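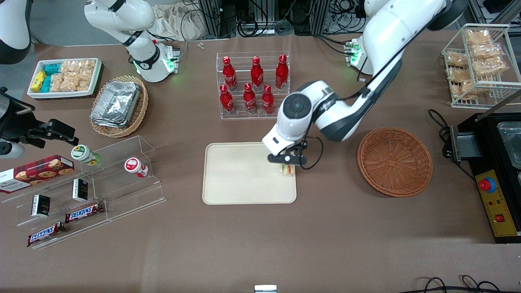
Search the help log Search Clear

Ticket 441: Prevero finger gauge reads low on the left hand, drops out mid-pull

6 minute read
Last updated: September

Status: closed (mostly, see the end)

What was going on

Okay, so I use a Prevero gauge for my finger training. If you haven't seen one, it's a little load cell with an eye at each end. You clip the bottom eye to something that won't move, clip a wooden edge to the top, pull up on the edge with your fingers, and the Rena app on your phone draws a line of how hard you're pulling. I love it. I've been stuck on the same roof problem at Wasel since spring, and the gauge has been the one thing telling me I'm getting stronger when the rock says otherwise.

Then I moved my setup from the hallway to the garage and everything went weird. Left hand was suddenly way down compared to the right. I'd had a tweaky left ring finger last winter, so of course my first thought was that I'd hurt it again, and I took a whole week off for nothing (I was not fun to live with). When I came back, the left was still down, and now the app was also losing the connection in the middle of a pull, usually right at the good part.

I opened this with support and they asked me to keep a log, so I kept a log. Putting it all in one place for whoever has the same thing.

Setup at the time:

- Prevero gauge, the older body with the round button
- Rena app on an Android phone, up to date as far as the store was concerned
- 20 mm edge on a short loop of cord
- Anchor: a steel eye bolt in a plywood platform that I stand on
- Two small oval carabiners, one at each end

Step 1. Check the battery

Support's first question, naturally. App said 80 percent. I charged it overnight anyway and tried again in the morning before coffee. Same dropouts, same sad left hand. I also tried it plugged into the charger, which they later told me not to do, so don't do that.

Step 2. Re-zero it properly

This one helped a little. I'd been zeroing the gauge while it was lying on the platform and then picking it up, so the weight of the edge and the top carabiner was getting counted as pull. It's a small amount, but it's not nothing, and it changed depending on which edge I'd clipped on. What they want you to do is hold the whole thing up by the edge, with the bottom unclipped, let it stop swinging, and then hit zero. Then clip the bottom in.

After that both hands moved by the same small bit. The gap between them stayed exactly where it was. Grr.

Step 3. Hang a known weight

I should have done this first! I borrowed a 50 pound plate from the weights corner at Rodrigues, which is the climbing gym down the road, and hung it off the gauge from a pull-up bar. Held still, it read 48. I took it down, put it back up, 48 again. So there was a real error, but it was steady, and it was nowhere near big enough to explain my left hand.

Support said two pounds low was more than they like to see and walked me through the calibration screen in Rena. You get there by holding down on the device name, not by tapping it, and I would never have found that on my own. It asks for an empty reading and then a loaded reading, and you type in what the load really is. One warning: check your units first. I typed pounds while it was set to kilos and for a glorious minute I was the strongest climber in the state.

After calibrating, the plate read dead on. One thing to know if you try this with a gym plate: the number stamped on it may not be what it weighs. I put mine on the scale at the gym's front desk first, and it matched near enough for me.

Step 4. The dropouts

Different problem from the low reading, as we worked out later, though I'd been treating them as the same thing for days. These are the things I tried, in order:

- Turned Bluetooth off and on. Nope.
- Unpaired from the phone's own Bluetooth menu and let the app find the gauge by itself. Better for a session, then back.
- Put the phone on the shelf at chest height. Much better.
- Turned off battery saving for Rena in the phone settings. Fixed.

I think the shelf helped a bit, because I'd been leaving the phone face down on the floor behind me with my whole body in between. But the battery saver was the big one. The screen would dim during a long pull, the phone would decide the app was asleep, and the line on the graph just stopped. I've had no dropouts since I changed it, and I've tried hard to make one happen. I even did a set of thirty-second holds, which I hate.

Step 5. Swap the hands and the stance

Back to the left hand. Support asked me to pull left-handed while facing the other way on the platform. I thought this was a very silly request and I did it purely to be polite.

The left came up. The right went down!

So it was never my finger. It was whichever hand happened to be on the garage-door side. I did it over and over to be sure, switching each time, with long rests so I wasn't just getting tired. It followed the side every single time.

Step 6. Look at the anchor

Down on my knees with a headlamp. The eye bolt had turned a little in the plywood at some point (I probably bumped it during the move), so the bottom carabiner was sitting sideways. When I pulled from the door side, the end of the gauge leaned over and rested on the edge of the platform's metal bracket. Some of my pull was going straight into the bracket and the load cell never felt it. From the other side it hung free.

There was even a shiny rub mark on the gauge body. I'd seen it and figured it was from my chalk bucket.
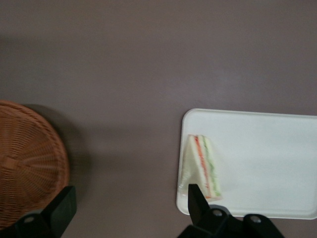
The fix

I backed the eye bolt out, put a washer under it and a lock nut below, and tightened it so it points straight across my feet. Then I added a short sling between the bolt and the bottom carabiner so the gauge sits well above the bracket and can line itself up with the pull. The sling does stretch a bit, and you can feel it as a soft start before the load comes on. If that bugs you, a quick link would do the same job. I've stopped noticing.

Zeroed it hanging, ran the plate again, then tested both hands facing both ways. Left and right are now close, with the right a hair ahead, same as in the hallway days. So my finger's fine, and I owe it a week of training.

If you've got the same symptoms

Try this before you email anyone:

1. Zero it hanging from the edge, bottom unclipped.
2. Hang something you've weighed.
3. Turn around and test the same hand from the other side.
4. Pull gently with one hand and run a finger of the other around the gauge body. It shouldn't be touching anything at all.
5. If the line stops mid-pull, go look at the battery settings on your phone.

If number three changes your reading, stop reading this and go look at your anchor.

Still open

My old data is a mess. Every left-hand session from the garage is low, and there's no way I can find to tag those or fix them after the fact, so my progress graph has a big sad valley in it. I asked if sessions could be marked as bad without deleting them, and support said it's been passed along as a request. I've exported the lot and deleted them from the app for now.

I also asked for the calibration screen to be somewhere a normal person would look. They said that was fair.

Added later: took the gauge out to Wasel and clipped it to a sling around a tree to warm up. Works great, no dropouts. Fell off the roof in the same spot as always.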